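Subject: Re: [floor-list] Sorting cell at Plalville, what happens to the bench jobs

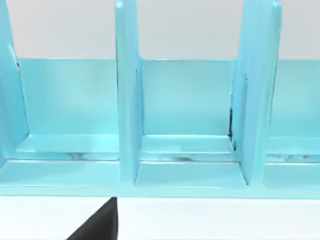 From: Kobina Asante
To: floor-list

Valtteri asked for a written answer, so I'm sending it to the whole list and not only to him. I've left his message in and answered between the paragraphs.

Valtteri Turunen wrote:
> We were told in the break room that the arm takes over putting small
> parts into the shelf organizers when the December orders start. Is
> that all three benches or just one? People on second shift heard
> something different from first shift.

One bench. Benches 1 and 2 stay as they are, with the same people and the same parts. Bench 3 becomes the Flindar cell. Second shift was given an older version of the plan, and I should have caught that before it went up on the board.

The cell only gets the part numbers that Vuorinen has already tested in simulation. At present that list has 300 numbers on it. We carry 652 in the small parts room, so more than half of them are still placed by hand. Anything in a soft bag is off the list, and so is anything that has to be turned label out.

> What do the people on bench 3 do then? The notice says "reassigned to
> cell support" and none of us knows what that means.

It means the following, for now:

- loading the infeed tray and clearing it when a part lies wrong
- checking filled organizers before they go on the cart
- writing down every stop, with the time and the compartment

The last one takes more time than it sounds like. Vuorinen wants the stops by compartment, as their trouble so far has been the approach next to the dividers. The fingers need room on both sides, and the planner gets cautious near an upright panel. On their side they rerun each stop in the simulator and send back a changed path. Expect a new version every couple of weeks through the first part of the run.

Pay grade does not change. I have that from Bustus in writing and there is a copy in the binder by the time clock. Hours do not change either, except that cell support starts 30 minutes before the shift so that the startup check is done when everyone else comes in. Those 30 minutes are paid.

> Also, the rate. If the arm sets the pace, does the checking person
> have to keep up with it? My wrist is the reason I asked off the bench
> last year and I don't want to trade one thing for another.

The checking person sets the pace. There is a hold button on the outfeed side, and using it does not count against anyone. I asked for it to be left out of the daily report, and Bustus agreed to that for the first three months. After that it has to be discussed again and I can't promise how it goes.

About the wrist: checking is mostly looking, with some lifting when the organizer goes to the cart. A full one is heavier than what you handle now. If that is a problem, tell me before the assignments are posted and we'll put two people on the cart.

Two things I don't have answers to yet. One is who covers cell support during vacations. The other is whether bench 2 follows later. Bustus says there is no plan for it, and I have asked for that in writing too.

Training is in the small parts room at 2 p.m., so both shifts can make it. Bring the stop log sheet if you have a printed one. The column for "cause" is too narrow and I'd like to hear what people want instead.

Kobina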